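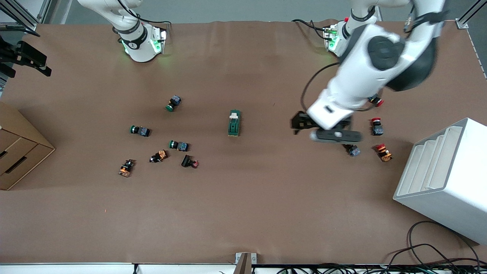 Asger Frandsen
16/04/2022

Ticket: Switch sorting cell, second gripper – purchase request
Status: waiting on quote
Site: Sturkum

Problem: only the left arm can pick. The right arm has no gripper on it, so it stays pulled back while the left one works both sides of the table. Green caps are mostly on the left, red caps on the right, and the left arm has to cross over for every green one.

Checked so far:
– Right wrist powers up, indicator light is green, no faults in the log.
– Swapped the left gripper onto the right arm for one shift. It ran fine, so the arm and cable are good.
– Jalent has the same parallel gripper at 900 plus 300 for the mount and cable. Lead time is seven weeks.
– Vasconcelos offered a used one for 500, no mount, no warranty. Their mount does not fit our wrist.

Budget: the Emton line has some 900 left until June. That covers the new gripper but leaves us 300 short for the mount. The used one fits the budget if we make the mount in house, but I have no shop hours for it yet.

Update: asked Jalent if they will split the order, gripper now and mount in June. No answer yet. Also asked if the fingers can be narrower. The black switches with orange contact blocks are awkward to grip when they lie at an angle, and I would like to fix that in the same order.

Not part of this request: the cables hanging over the front edge of the table. I will open a separate ticket for cable trays.

Next step: need a yes or no on the split order from whoever signs for Emton. Leaving this open until then.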